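Wrist camera sees mostly thumb. Keep those frames in the training set or mask them?

Manipulation and Grasping > Data collection
Posted Nov 29, 2021 by Joanne Mellor

We are collecting teleoperated demonstrations for a cloth-handling policy. The task is picking up and folding small soft textiles. The hand is a multi-fingered unit with a padded sleeve over the palm and thumb, and the only close view comes from a camera mounted at the wrist. A second camera looks down from a fixed mast.

We have 400 episodes recorded. My concern is the wrist view. With the hand open over the cloth, the sleeve and thumb take up most of the upper left of the picture, and what remains for the policy to look at is the cloth on the lower right and a bit of whatever is behind it. A typical frame before contact:

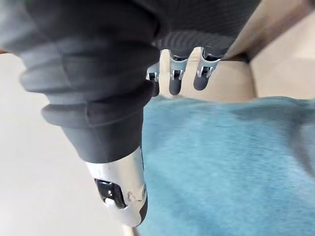
Wrist view, fingertips just clear of the teal fabric.

The finger nearest the thumb is mostly hidden behind the sleeve, so I can't tell from this view alone what it is doing. The other two are fine. There is also a bit of motion blur on the cloth, and the metal thumb tip throws bright highlights which I suspect the encoder will latch onto.

What I would like to know:

Should the hand be masked out before training, or left in?
Is the hidden finger a reason to discard the wrist stream and use the mast camera only?
Does the blur matter at this level?

Training is behaviour cloning on image plus joint positions, 20 actions per chunk. Images are resized before they go in. I can re-record if I have to but would prefer not to, as the operator is only available until February.

Natália Šťastný replied

Leave the hand in. The relation between fingertip and cloth is what you want the policy to learn, and a mask removes one side of it. We tried masking on the Skoka set (1,784 episodes, mostly towels and pillowcases) and the policy closed early on thin fabric. With the masks removed and nothing else changed, it closed at the right height more often. I would not claim more than that, as we ran one seed.

On the hidden finger: you have joint positions, so the state of that finger is already in the input. Check that the joint readings and the images share a clock. Ours were out by 60 ms for the first batch and the effect looked exactly like an occlusion problem. Record a few slow open and close cycles over a plain surface and compare the visible fingers against the encoder trace. If those two line up, trust the third.

Highlights: vary the lighting while recording. Move the lamp between episodes, not during. If the lamp stays in one place for the whole set, the position of the bright streaks on the thumb becomes a cheap stand-in for wrist angle, and it will fail the first time someone opens a blind. Brightness and contrast augmentation helps a little but doesn't move the streaks.

Blur: shorten the exposure if you have the light for it. I would not discard episodes over the amount in your frame.

One thing you didn't ask. Look at how many different cloths you have. If most episodes use the teal one against that pale background, the colour boundary is very easy to follow, and you will get good numbers on the bench and poor ones anywhere else. Swap in something close to the background colour for a fair share of the episodes.

Brercombe replied

just crop the top off, thats what we did on the Iveck arm. less to train on and it runs faster

Natália Šťastný replied

Cropping the top takes out the palm covering, which is fair enough, but in this view it gets close to the finger joints before it saves much. If you crop, use the same fixed crop at training and at run time and check it with the hand fully closed as well as open.

Joanne Mellor replied

Thanks. Checked the clocks and there is an offset, smaller than yours but constant, so it can be corrected in the existing episodes. Leaving the hand in and keeping both cameras. You are right about the cloth, the set leans heavily on one colour. I have asked Staniforth for a batch of offcuts in beige and grey and will record the remaining sessions with those.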